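2024-01-10
Ghada Yammine

4.2 Opening double doors with two arms

Double doors turned out to be our favorite task in the whole Sullow suite, and the one where planning both arms together pays off most clearly. A single door lets one arm rest while the other works. With a pair of leaves, each arm has its own handle to deal with and the base has to fit between them, so a small mistake in heading shows up at both wrists at once.

We ran every trial in the Dabbas simulator, using the same two-armed robot as in Section 3. The policy sees only the onboard view and the joint readings. It was trained on 600 demonstrations, all recorded by people steering the simulated robot by hand, and it never gets the hinge positions or the door width. Figure 4 gives two onboard views from the double door task, with wood-paneled doors and both arms reaching forward.

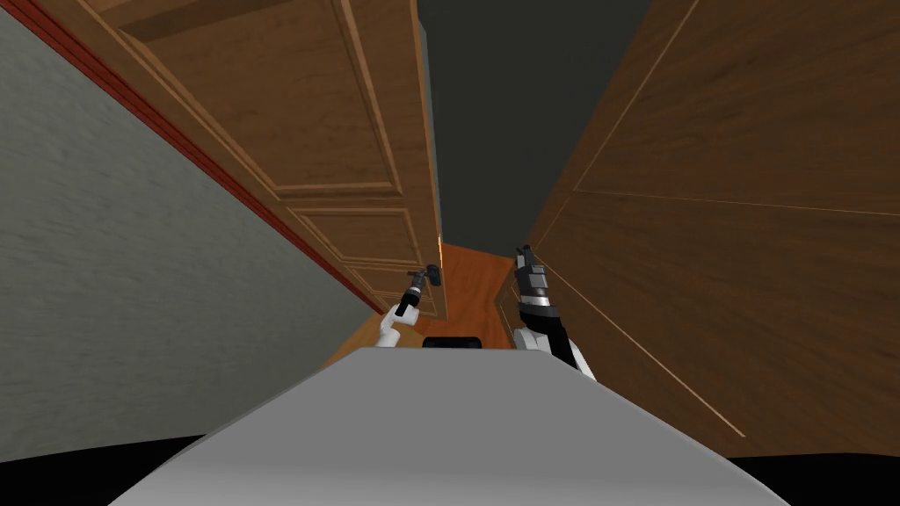

Why not let one arm open both doors in turn? One arm can do it, but the robot has to back up and line itself up again for the second leaf, and in our baseline most failures happened during that second approach.

The joint policy (we call it Killonent) skips the second approach entirely. It predicts a short chunk of motion for both arms and the base in one pass, and we were delighted to see how much that helped! Over 101 test trials per method, Killonent finished 84 and the one-arm baseline finished 50. Starting poses were drawn from the same list for both methods, and a trial counted as finished only when both leaves were open wide enough for the base to drive through without touching either one.

Handle alignment was the part we worried about most. Early versions sent both grippers to the same height no matter how the base was turned, and they would often miss one lever completely. Adding a small loss on the distance between each gripper and its own handle fixed most of this. Each gripper is matched to the handle on its own side, as in the second view, where both are held just below the dark handles.

Figure 4. Onboard views from the double door task. 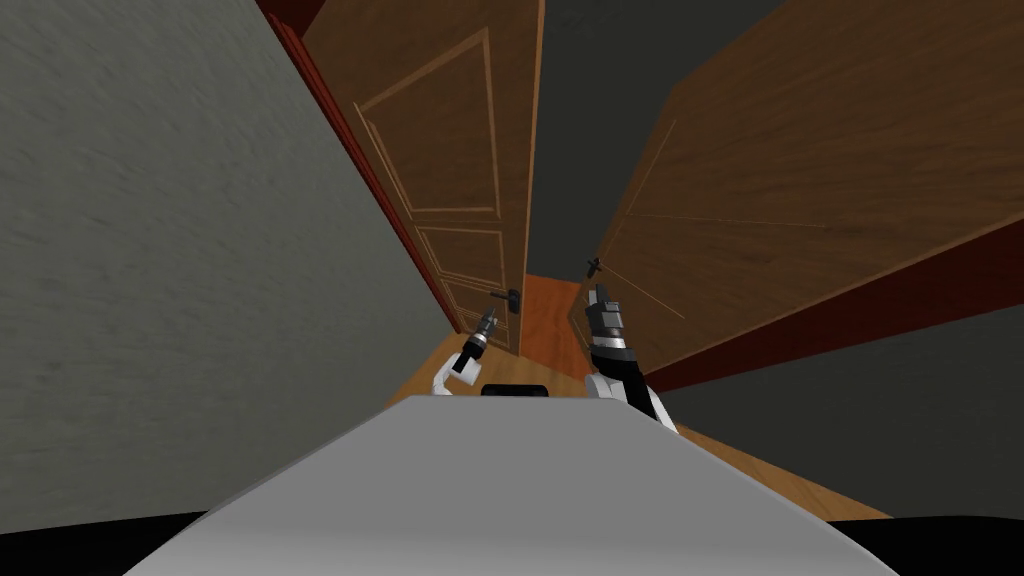 Sudov wrote after reading a draft that the handle loss may be doing more of the work than the joint prediction, and asked for a run with the loss added to the one-arm baseline as well. We think this is a great suggestion. The run is planned for April, along with a set of doors that swing toward the robot, and we will add both to the results table in the next version.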